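Virell Kitchen Goods
Home | Cooking | Small Appliances | Microwaves | Contact

Cream Countertop Microwave
May 8, 2022
By Coralie Lowther

We've had a soft spot for cream appliances ever since the Talico kettle came in, and this Midea microwave is the one we kept hoping would turn up to go with it. It has rounded corners, a dark window and a color that's warm without going yellow (in some lights it leans a tiny bit pink, which we love!). Put it on a white or pale counter and it settles right in.

The front is wonderfully simple. There's a big door, a narrow strip of controls to the right of it, and a small black display at the top of the strip. Under the display are three time labels: ten seconds, one minute and five minutes. Add up the time you want, press the orange button, and off it goes. Softening butter is the job we'd buy it for, and ten-second steps are just right for that.

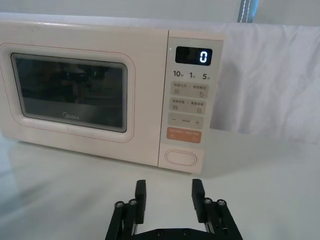

Vaughan McAlister writes that he was nervous about buying a microwave with Chinese lettering on the buttons, and that it took his family one evening to learn them. The minus and plus were easy to guess, he says, and his kids call the start key "the orange one." He'd still like a printed card in English.

Good idea, Vaughan, and we've made one! It's a single sheet with every button in the same order as the panel, and it goes into the box with each oven we send. If you bought yours before we had the card, write to us with your order number and we'll mail you one.

Now for the inside. The walls are plain and smooth, so wiping down after a soup accident is quick work with a damp cloth. The turntable is clear glass with a raised inner ring, and it sits on a roller support. Lift the plate out by its edges, wash it in the sink with ordinary dish soap, dry it and set it back so it sits level. The door is hinged on the left and swings wide, so leave yourself some room on that side if the oven is going next to a wall or a tall cupboard. And there's a lamp! A proper warm one, too.

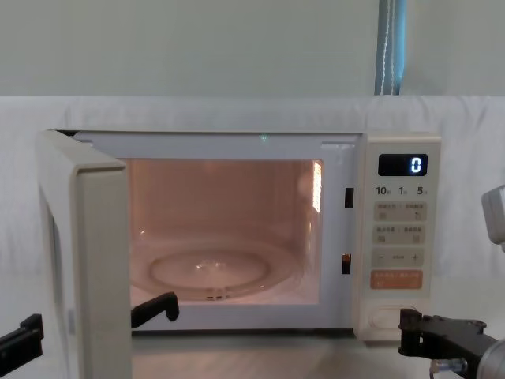
Door open, interior lamp on, glass turntable in place.

Before you order, please check your outlet. The ovens we stock are the 220 volt version and shouldn't be plugged into a regular American kitchen socket. We ship with a 12 month shop warranty, and returns are fine for up to 40 days as long as the glass plate comes back with the oven (wrap it separately, please, we've had some sad parcels).

Goes well with: the Talico kettle in cream, Fontes stoneware bowls, Salex dish towels. The Fontes bowls are back in October in the larger size.

Contact us | © Virell Kitchen Goods | Back to top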